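Opinion > Housing > Maintenance

The case for publishing cleaning specifications

June 2025
By Lorraine Nepia

Tenants in managed buildings pay for cleaning through a service charge. Few of them are told what the charge buys. At Trevaskis, where I rent, the annual statement gives one line for common areas and one total. It does not give a frequency, a method or a list of surfaces.

I think every building manager should be required to publish the cleaning specification in full. The document already exists in most cases, because a contractor cannot price a job without one.

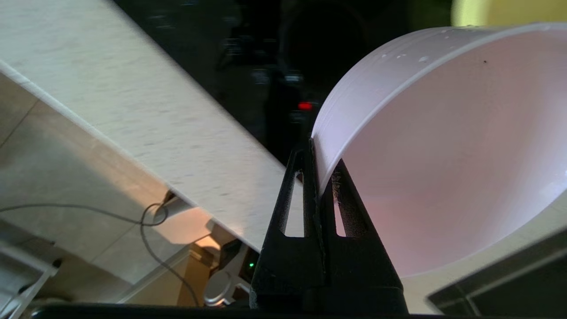
Scuffing on the rim of a white plastic container.

The usual objection is that a specification is too technical for residents. I do not find this convincing. A typical entry states the surface, the product, the dilution and the interval. Anyone who can read a bus schedule can read that. The Trullby building released its specification last July, and it runs to two pages.

Disclosure also makes the price open to question. Our charge for common areas was $3,679 last year. If stairwells are washed monthly, the figure may be fair. If they are washed quarterly, it is high. Without the interval, a tenant cannot tell, and a complaint about a dirty landing has no standard to be measured against. 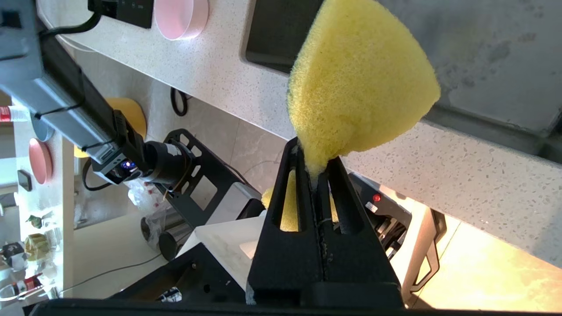

A pale yellow sponge with a coarse, open texture.

A second objection concerns commercial confidence. Contractors say that rivals would copy their methods. Methods for mopping a hallway are widely known. The part that deserves protection is the unit rate, and that can be removed before release.

The rule should apply to small buildings as well as large ones. Exempting them would leave out the tenants with the least bargaining power. The cost of compliance is the cost of attaching a file to an annual statement.

This site uses cookies. By continuing to browse, you accept our cookie policy.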